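Power strip button pressing with hand-held grippers, fingertips keep slipping off

posted by Sille Fogh
Kerier community help > Grippers and hand tools

Hi all! I look after a small bench where we record people doing everyday tasks with a pair of hand-held grippers, and the arm learns from it later. The task I'm stuck on is switching the outlets on a power strip, four outlets, one button each. Sounds like the easiest job in the world, right? We have 300 takes so far and I'd say a good third of them I don't want to keep.

The trouble is the buttons. They're small and round and barely stick up, and if the two fingers aren't properly closed, one tip catches the rim of the button and the other one rides up on the housing. Then the whole strip scoots. I've tried going in with the fingers partly open and pressing with just one side, but that twists my wrist and the tracking gets jumpy. 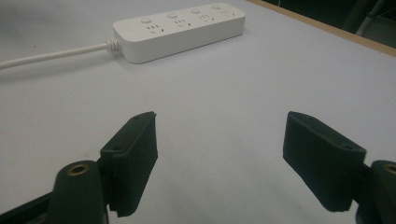
I swapped the finger pads in March and I have a feeling it got worse after that, but I didn't write anything down (I know, I know). The screws all feel tight. Do I need to shim something, or is this an operator thing? Also, do you tape your strip down or leave it free? I'd like to leave it free if I can, the arm won't have tape.

posted by Jonas Frei

Operator thing. Press slower.

posted by Kári Ásgeirsdóttir

Hi Sille, we had pretty much the same headache on the Thorlacius bench, so here is what we do. I wouldn't blame your hands yet!

First thing, close the fingers all the way with nothing between them and look at the seam from straight on. It should be a thin even line from top to bottom. If you see a wedge, one pad is seated crooked. New pads can feel tight and still sit wrong, because the screw bites before the pad is all the way down. Back both screws off on that side, squeeze the fingers shut by hand, and tighten while you keep squeezing. Go a little on one screw, then a little on the other. I did ours with the wrong order the first time and had to do it over -- twice.

Then check the linkage. Wiggle each arm sideways near the joints. A tiny bit of play is normal but all of them should feel the same. If one is sloppier than the rest, the tips won't meet at the same height, and on a flat button you really notice it.

Once it closes clean, come down with both tips together, straight over the strip.
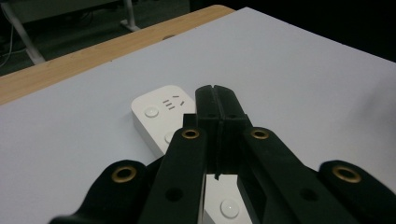
Fingertips closed over the strip, partly hiding one of the buttons.

From there you only have to slide along to the button and push. I like to stop for a second above the housing before I go down, and the takes look a lot calmer that way. If you come in from the side you'll hit the edge of the strip nearly every time.

About tape: we don't use any. What helped us was holding the strip with the second gripper while the first one presses. Just rest it against the housing, no need to clamp hard. You have two, so use them! It does mean the person recording has to stand square to the table. We lay the strip lengthwise, pointing away from whoever is standing there, with the cord end nearest, and let the cord run off to the left so it isn't under anyone's wrist.
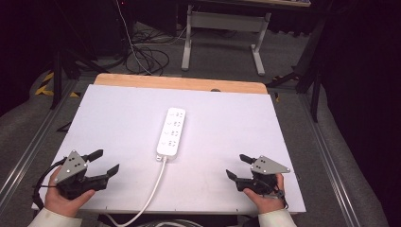
Watch the cord too. If it's hanging over the edge with any weight on it, it will pull the strip around between takes and you'll think it's your pads again. I leave some 10 inches of slack on the tabletop before it drops.

And please do write down when you change pads. We check the seam every 20 takes now, takes a few seconds, and there's a sheet of paper next to the keyboard for it. Nothing fancy.

posted by Skarphéðinn Ragnarsson

Agree with Kári on the seam. One more, wipe the pads. Ours get slick after a few hundred presses and a damp cloth brings the grip back. Let them dry before you record. I don't know about the second hand trick, our arm setup is single so we had to go with double-sided tape under the strip, which works okay but leaves gunk on the table.

Sille, did you redo your zero for the closed position after changing the pads? If the new ones are even a hair thicker, the reading for "closed" will be off.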